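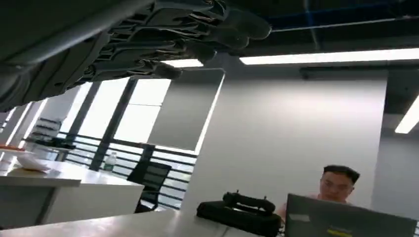

*Window side of the office, with the white table, the roller blind and the ceiling lights.*

Thursday, August 16, 2018

Light and glare notes, white tables by the window. Continued from the loose sheets of April, which I have now glued at the back of this book.

The question is still the same one. We want to use the tables for sorting and folding the fabric samples for Pilton, and people complain that they cannot judge the whites. In the morning a sample looks clean, after lunch the same sample looks yellow or grey. I wanted to know how much of this is the window and how much is the ceiling lights, before we spend money on new lamps.

What I did today:

- Ceiling lights on, blind partly down. Meter on the table, in the middle, face up. I waited 5 minutes before the first reading.
- Same again with the lights off.
- Same again with the lights on and the blind fully down.

With lights on and the blind partly down I got around 700 lux at the middle of the table. This would be enough for folding and for reading labels. The trouble is that it is not the same over the whole table. At the window end the meter jumps each time a cloud moves, and I could not write down a number that I believe. I repeated this 20 times with the same result, so I stopped and wrote "unstable" in the table on the next page. Please do not fill this cell with an average.

With lights off I could still work, but my own shadow fell over the sample when I stood with my back to the window. Facing the window is worse for the eyes. The glass was so bright that I could see nothing outside, and when I looked down again the white cloth had no folds in it for me, it was only a white shape. I think this is the real complaint, more than the colour of the lamps.

Blind fully down: better to look at, duller for the whites. The blind covers only its own part of the wall, so the large window keeps giving light from the side. I had forgotten this in April and wrote that the blind "solves it". It does not, and I have crossed out that line.

Remarks on the room, for the person who will order things:

The big plain wall is pale grey and smooth. I like it as a background for comparing samples, because it does not throw any colour on them. Please no posters there. The ceiling is dark, so little light comes back from above, and what we have on the table from the lamps is mostly direct. I held a Belard white card over the table to check for double shadows and found two edges, one sharp and one soft. For checking stitches this is annoying.

The railing in front of the window must stay free. I was tempted to hang a sheet of diffuser from it, and it would be at a good height, but I have to ask the building first. A sheet of Plurnar film directly on the glass is the other idea. The offer from Yuen is for 41 euros per roll and I don't know yet how many rolls we need. I have to measure the panes properly, without the mullions.

To do:

- [ ] measure the glass, pane by pane
- [ ] ask the building about film and about the railing
- [ ] turn one table by a quarter, so that the window is on the left hand of the person sorting, and try it for a full day
- [ ] repeat the readings on a day with a closed grey sky
- [x] new battery in the meter

One more thing about the samples. Keep them in their bags until the moment of comparing. I left one open beside the window over lunch, and afterwards I was not sure any more if it was the same white as its partner or if my eyes were tired. I marked this pair with a pencil cross and will look at it again tomorrow morning – first with the lights off, then on.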